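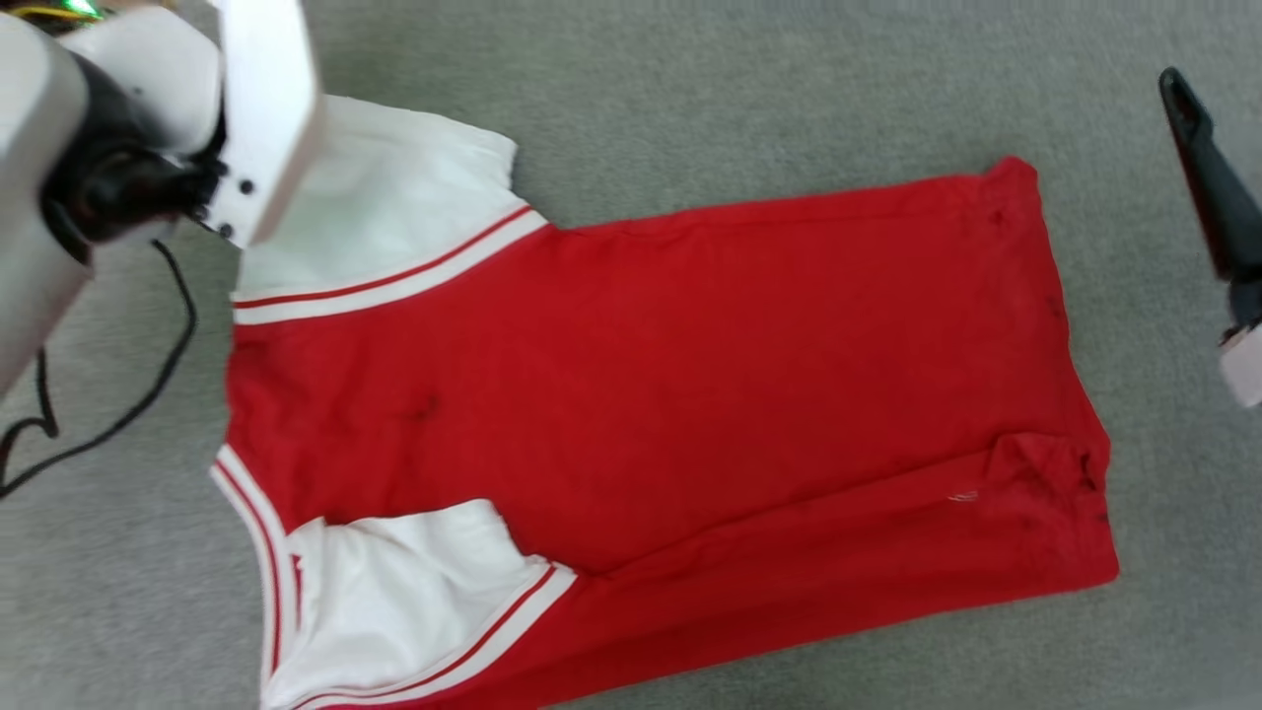 Minutes, costume and uniform meeting, Wed 14 July

I took these down by hand and typed them up after supper, so blame me for the spelling. Aurelio Galindo ran the meeting, as usual, and we got going late while people found chairs.

1. Last meeting. Everybody agreed the February minutes were fine, except that I had written Kastwood where it should have said Ayala. Fixed now. Sorry, Ayala folks!

2. Money. We have $2,456 in the account. Aurelio wants to keep $2,000 of it alone until the fall show is paid for, and after a bit of grumbling we all said yes. The Lemow bill for thread, hangers and garment bags came to $188 and is paid.

3. The red and white tops. Most of the evening went on these (no surprise). We talked for ages about folding versus hanging. I'm a hanger, I admit it, but the ribbed trim stretches when the tops sit on hangers all winter, so folding won. We agreed to lay each one flat, smooth the red part out from the middle, bring the white sections in and then fold up from the hem. The carpet is fine for this if it has been vacuumed first — please, please vacuum first.

Stains came up too. Any top with a dark mark on the red goes in the "look at me" pile and does not get folded away with the others. Cold water and a dab of dish soap before anything stronger. I got a bit carried away telling the story of the bleach and the pink stripes, and Aurelio had to move us along. Loose threads get snipped, never pulled.
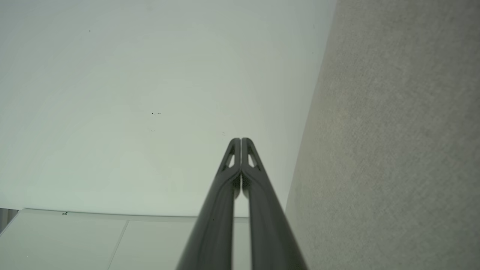

We didn't settle whether the names go inside the collar or on the side seam. I like the collar, Aurelio likes the seam, and the vote was a tie, so it carries over.

4. New tops. Clistura quoted us $577 for a small batch in the same red. It seemed like a lot to me, but the stripes have to match or they look odd next to the old ones. Aurelio will ask for a fabric sample and find out if they can do just the trim.

5. Anything else. Somebody left a blue umbrella last time and it's still on the hook. The iron needs descaling — I said I'd take it home with me.

To do
Aurelio: sample from Clistura, and a price for trim only
Me: iron, and labels for the stain pile
Everyone: bring back any tops you still have at home, washed please

Next meeting is same time, same room. Bring scissors.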